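Muvum
Shop / Simulation packs / Doors and Handles

Cluswood Door Trial Pack
For comparing grippers, arms and controllers before you buy

Item no. 2646
Price: $300 per seat, one-time
Delivery: download
Updated July 2019

Overview

If you have ever had three gripper brochures open on your desk and no good way to choose between them, Cluswood was made with you in mind. It is a set of furnished rooms with working doors, built for simulation, and you bring your own arm, your own hand and your own controller into it and see how they get along with an ordinary household door. We started it for our own use (we sell hands, and people kept asking us which one was best for knobs, and we kept giving them vague answers) and it grew from there into something we thought other folks might like to have.

Doors are a wonderful test. Reaching the handle is one job, turning it is another, and then the whole thing swings and your arm has to follow along on a curve it didn't pick. A hand that looks terrific picking up blocks can have a miserable afternoon with a plain round knob, and we've watched a very modest two-finger gripper do beautifully on a lever simply because the controller behind it was patient.

What's in the pack

You get 23 door set-ups in all, some with round knobs and some with levers, along with the rooms they belong to. The rooms have furniture and odds and ends on the floor, and the floors are different from one another, too. That matters more than you might guess if you plan to compare cameras, because a busy parquet pattern and a soft plain carpet give a depth camera very different things to work with. Every door can be started closed, unlatched or partly open, and you can set the stiffness of the hinge and the spring in the latch.

Round knobs

We'll be frank that this is the harder half of the pack. A smooth metal knob gives the fingers very little to push against, so grip force and pad material do most of the work. In our own trials we ran the Leinonen two-finger hand and the Leinonen three-finger hand on the same arm with the same starting pose, changing only the hand, and the three-finger version was the better of the two on knobs by a comfortable distance. The two-finger hand could do it, but it wanted to be lined up nicely with the middle of the knob, and when it came in a little high it would slide off partway through the turn and have to start over.

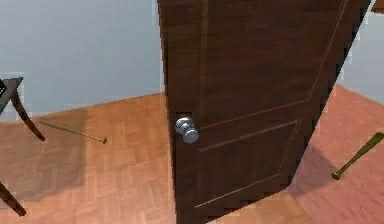

Gerardo Fajardo wrote to us that he had the opposite result at first, with his two-finger hand beating the three-finger one on nearly every knob, until he noticed he had left the pad friction at the default for one and typed in the maker's value for the other. Once both were set the same way his numbers came out close to ours, though he still likes the two-finger hand better for tight spots and would like us to say so.

We're happy to say so, Gerardo! It is a slimmer hand and it fits between a knob and a nearby wall where the bigger one bumps its knuckles. And the point about friction is a good one for everybody. Please check the pad values on each hand before you compare anything. There is a page for it in the settings called Contact, and as of this release it shows all the loaded hands side by side so that a mismatch is easy to spot.

Levers

Levers are kinder. You can hook one, press it down from above or take hold of it properly, and most hands can manage at least one of those. What you learn from a lever is mostly about the arm and the controller. The handle moves down, the latch lets go, and at that moment a stiff controller will keep pressing as though nothing had changed and put a good deal of strain on the wrist. A softer one gives a little and goes along with the door.

We compared two controllers here, the Cenow in its standard mode and the same unit with force following turned on. Standard mode was quicker to the handle and tidier on the way in. With force following it took longer, but wrist loads stayed low through the whole swing, and that was the setting we ended up recommending to a customer who had been about to order a bigger arm. He may not need one. We would much sooner sell somebody the right small thing than the wrong large thing, although our accountant would like us to mention that we do also carry large things.

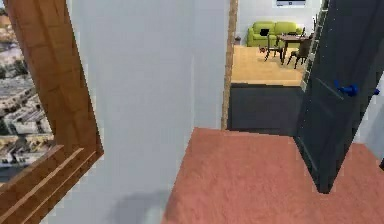 Door weight is worth playing with at this stage as well. Leave the arm and the hand alone, make the door a little heavier each time, and keep going until the controller starts to lag behind the swing. You'll end up with a much better feeling for how much arm you need than any payload figure will give you. Do the same again with the base moved back a hand's width, and you may be surprised at how early the elbow runs out of room.

Cameras

The pack lets you place a camera on the wrist, on a mast or anywhere in the room you please. Wrist views are lovely close in and not much help once the hand covers the handle, so most people end up with both. Lighting can be changed from room to room. Shiny knobs under a bright light are a fair trial for any handle finder, and we'd suggest running those early on, before you get attached to one.

What we'd do first

Pick one knob and one lever and stay with them for a day. Use the same starting pose for each hand and save it. Run each pairing enough times that one lucky grasp doesn't sway you, and keep the runs that fail, as the replay tool will step through them slowly and the trouble is nearly always visible in the second or so before the slip.

What you'll need

A desktop machine with a reasonable graphics card
A model of your arm and hand in a common robot format
Cluswood Base, version 7 or later (free with this pack)

Leinonen hands and the Cenow controller are already loaded. If yours isn't on the list, send us the model and we'll have a look at it. Maximiliano Bermúdez handles these and he is very thorough, so give him a few days.

Good to know

Simulated friction is a fair guide and no more than that. Use the pack to narrow your choices down, then borrow the real hand before you commit. Our loan shelf is open to anyone who has bought a seat, and you only pay the shipping.

Locks and keys are not included. Sliding doors are planned for August and will be a free update for current owners.

Related items

Cluswood Drawer and Cabinet Pack
Leinonen finger pads, soft and firm
Cenow wrist force kit

Add to cart
Ask about a loan hand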